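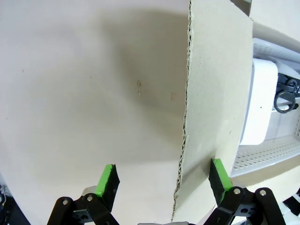

On Moving a Household Archive from Nedberg to Grurkport

The transfer of family papers from one home to another is seldom given the attention it deserves. Furniture is measured, crockery is wrapped and the piano is argued over, while letters, certificates and photographs are placed in whatever box remains on the final evening. Having completed such a transfer in May, I wish to set down the procedure that was followed, together with certain errors, for the benefit of relatives who will one day be asked to do the same.

The collection came to me from my uncle, Eliseo Pacheco, who kept the records of the Barrera side of the family for most of his adult life. It consists of letters, ration books, school reports, two ledgers from the shop at Alent and 2599 loose photographs. The last figure is his own and is written inside the lid of the first box. I have not attempted to confirm it.

My uncle's arrangement was by correspondent and not by date. All letters from a given aunt were tied together, whether she wrote them as a girl or as a widow. I had at first intended to reorder everything by year, and I am grateful to my sister for objecting. His bundles show who wrote to whom and how often, and they show that one cousin ceased to write altogether after the shop was sold. Once the bundles had been broken up, that silence would have been difficult to notice.

Each bundle was therefore given a number in soft pencil on a slip of plain paper, and the number was entered in a notebook with the name of the writer. Bundles were packed flat. Metal clips were removed where this could be done without tearing, and old rubber bands were cut away and never pulled. The ledgers travelled separately, spine down, with folded towels on either side.

The two houses lie 350 miles apart. It was decided that the archive should not go in the removal lorry but in the car, and that no box should be left in the vehicle overnight. We departed at 5 in the morning and reached Grurkport in time for a late lunch, with one stop for fuel and one for my sister's back.

Certain matters were handled less well. The photographs were packed before they had been listed, and it has since proved necessary to open every box in order to find a single christening portrait. Bundle 17 was entered twice in the notebook under different names, and the correct writer has yet to be settled. The handwriting resembles that of my great-grandmother, but the spelling does not – she was a careful speller, and this person was not.

The papers are now on the upper shelves of the back bedroom, away from the outside wall and the radiator. Relatives who wish to consult them are welcome to do so by arrangement, and are asked to bring a pencil and to leave pens in the hall. Anyone holding letters from the Alent years is invited to write to me at the usual address. Copies would be quite sufficient, and postage will be refunded.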